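Savel ribbed finger pair for basket and tray work

Print this page | E-mail to a friend

We have sold the Savel fingers for long enough now to have strong feelings about them, and the main one is that they reward a bit of looking after. They come as a pair, printed in one piece each with an open lattice inside, and they fit the Vevine two-finger gripper without an adaptor. The lattice lets the tip give when it meets something round, and it holds up to 2 kg when the pair is closed on a rim or a handle. Most of our customers use them for fruit — tipping a basket, sorting a tray, that sort of job — and it is fruit work that this page is mostly about.

Fitting is a matter of 12 screws, six to a finger, and you will want the gripper open and the power off before you begin. Start them all by hand. Close the fingers slowly the first time and see that the tips pass each other cleanly, then teach the rim grip with the basket empty and again with fruit in it (do please do both, as the load shifts when the basket tilts and the hold you were so pleased with may need another nudge).

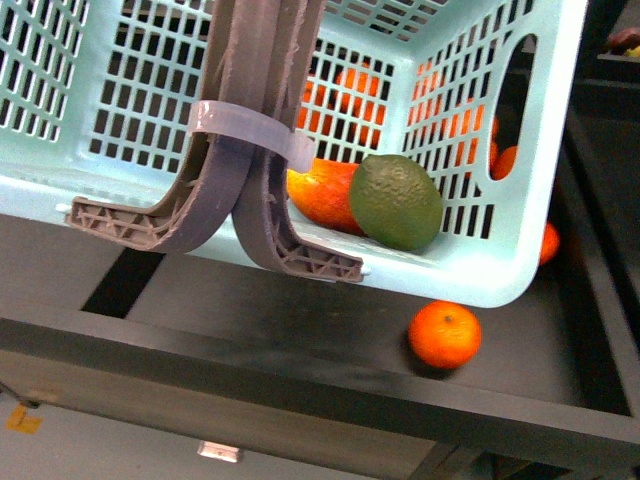

Solange Aubert wrote to us in June that she teaches her rim grip a little lower than we suggest, and that her baskets swing less for it. We have tried it since and she is quite right, so the printed leaflet will be changed when we next run out.

Now, wear. The edges go first. A finger that has been working against slotted plastic will grow a fringe of fine fibres, and a modest fringe does no harm at all. Trim it with small scissors, never a flame, and brush out the ribs with an old toothbrush and soapy water. Let the pair dry overnight before it goes back to work. If you strap your fingers, look at the strap whenever you clean, and change it if it has gone slack or begun to split. What you are really watching for is a cracked rib near the tip. Bend the finger gently with your thumb and listen — a sound one is silent, and a cracked one ticks. 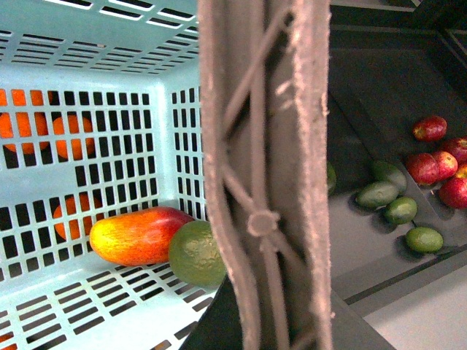 Savel finger at close range, between a slotted basket and a tray of apples and green fruit.

Order as part 2866, sold by the pair with screws. Replacement straps come in bags of 40. Both go out from our Londoño counter, and you are very welcome to telephone first if you aren't sure which gripper you have.

Shared 12 times | 2 comments

Zosteleo
Does soapy water get trapped in the lattice? Mine dripped on the tray for half the morning.

Reply from the shop
It can do! Stand them tips down on a towel and give them a good shake first.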